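February, late evening

Kettle on for the third time and I'm only now sitting down, so this will be a ramble. Rain all day, the sideways sort, and the gutter over the back door is dripping on the step again. I did ring Brellow, who put it up in the first place, and got the answering machine. Left a polite message. Will leave a less polite one tomorrow.

Anyway, today was meant to be the day for the cupboards, and it very nearly was! I got everything out of the tall one by the window before lunch – tins, jars, three half bags of red lentils (why do I keep buying them?), and a packet of custard powder that went out of date before we moved here. Mum would have used it. I sniffed it, thought about it, and in the bin it went. The shelves got a good wipe with hot water and vinegar and the whole kitchen smelt like a chip shop until teatime, which I didn't mind a bit.

The parcel box is the other thing. I've been promising one to Oddur Sveinbjörnsson since before Christmas, and every time I get close I eat something out of it. He's been so good to us, what with the spare room in the summer and all that driving, and he never asks for anything except proper British biscuits and teabags. So I made a list and stuck it to the fridge with the puffin magnet he gave me. Teabags, a jar of piccalilli, the shortbread, a crossword book, and the woolly socks I finished last week (one is longer than the other, but so are his legs, he says, after the knee business).

The post office won't take it without the form filled in, every single item with its weight and what it's worth. 200 grams for this, 50 for that, I was there with the kitchen scales and a biro for ages. I put £5 for the socks and then felt a bit insulted on my own behalf. The wool alone cost more than that!

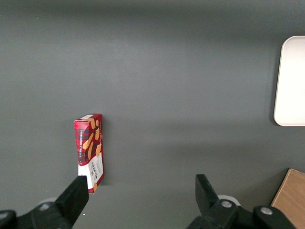 The vanilla shortbread. Hands off, me.

I do love the tartan on a Walkers box. Gran always had one in the sideboard for visitors, and we were allowed one finger each with a glass of milk, and you had to eat it over the plate. I can still hear her going on about crumbs in the carpet. I went for the vanilla this time as a change from the plain, and I've been wondering all evening whether Oddur is a plain man. He probably is. Oh well, he can give it to Vigfúsdóttir next door if he doesn't fancy it – she feeds his cat when he's away and I've never once heard her called anything else, so that's how I've written her on the card too. I hope that isn't rude.

What I haven't solved is how to stop shortbread arriving as sand. Last time I used newspaper and he wrote back very kindly to say it was delicious with a spoon. I'm thinking socks round the biscuits, teabags down the sides, and the piccalilli right at the other end in two freezer bags with its lid taped. The crossword book can go flat on the bottom. If there's still room I'll pop in a bar of the soap from Lulus, only I don't want everything tasting of lavender, so perhaps not.

Didn't get the cupboard put back together, by the way. Half of it is still on the worktop and I had to make my omelette in a space the size of a tea towel. Rumon rang at seven to ask how I was getting on and I said nearly done, which was a fib. Told me all about the step counter, 3000 before breakfast, very pleased with it. I said I'd been up and down the kitchen steps all day and that ought to count for something.

Must remember: brown tape, stamps, bin bags, and ring the dentist. Also find out if piccalilli is even allowed, the form had a bit about liquids and I can't decide if it is one.

Bed now. The gutter's still going.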